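Reading time: 3 min

Earmarks and Matching Funds in a County Capital Plan: The Homari Case

1. Purpose

This report looks at how the Homari county board put together its four-year capital plan and how the state matching rule shaped the list of projects. The question is narrow: did the rule move money toward projects that were ready to build, as its sponsors said it would, or toward projects whose local share was already in hand?

2. Background

The plan was passed in September by a margin of 2 votes. It covers roads, drainage, public buildings and rural services. Under the matching rule, the state pays a fixed share of any project for which a town can show its own funds at the time of filing. Towns may file alone or jointly. Trerkach filed alone. Zhuravel filed jointly with the Enemano farm district, which has its own taxing power but no engineering staff.

3. Data and method

The public record for the plan runs to 1,452 pages, made up of filings, hearing transcripts and staff memos. From these we coded 88 project requests by type, filing town, local share and final status. Each request was coded by 2 members of the group working separately. Where the codes differed, the staff memo was treated as the controlling source. Withdrawn requests were kept in the data and marked as such.

The rural services heading caused the most trouble in coding. It takes in grain storage, market sheds, cold rooms for sweet corn and other produce, and farm road culverts, all under one budget line.
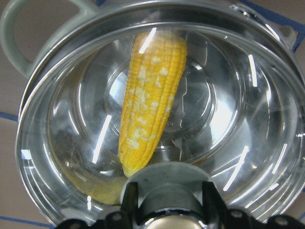
Figure 1. Ear of corn in a stainless steel pot.

4. Findings

Local share at filing was a better predictor of approval than the engineering rating. Requests with a high rating but no local funds were mostly deferred. Requests with a middling rating and a full local share were mostly approved.

Joint filing helped Zhuravel in the drainage category, where the Enemano levy counted toward the match. It did not help in public buildings, where the rule bars the use of district levies. Trerkach reached the match by moving money out of its road repair account, a step the hearing transcripts mention only once.

5. Limits

The engineering ratings were set by county staff and were not checked by us. Scoring sheets for the culvert requests were missing from the record, so those requests were left out of the comparison in Section 4. The results apply to one plan under one version of the rule.

6. Further work

The deferred requests should be followed into the next filing round. A town that gains a local share between rounds without a change in its rating would allow a more direct test.

Contact: Public Policy Project Group, Homari | Copyright, all rights reserved | Back to top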